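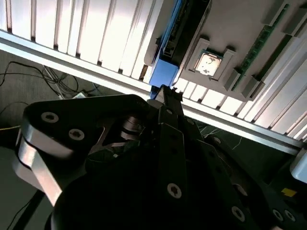

Board Bench, Pirngate Workshop

Gallery page for the second bench, set up in May for the motherboard work Pusarport sends over. Boards come in used, get sorted by fault, and are held on an upright panel while connectors and small parts are checked. The notes cover the bench and its fittings. Wiring diagrams are kept on a separate page.

Panel: white, slatted, with evenly spaced vertical ribs. The pitch was chosen by Maximiliano Echeverría after the older Sepúlveda panel proved too coarse for the smaller clips. Usable width is 700 mm. Clips are moved by hand between jobs.

Rail: aluminum, with a slight lip underneath. The first rail flexed when a heavy board was pressed at one corner, so the replacement is thicker – 3 mm at the thinnest point.

Board: gray motherboard, mounted at a tilt. There is a blue component on it with a blue plastic block at its lower end. Straight mounting is still used for photographs and labels.

Light: one Flameo lamp, set to 70 percent. Full output washed out the printed markings on pale boards. Wajid Siddiqui is testing a diffuser cut from drafting film.

Throughput: some 78 boards in the first month, most of them with damaged connectors. Boards with cracked traces go back to Pusarport untouched.

Next update when the third bench is wired.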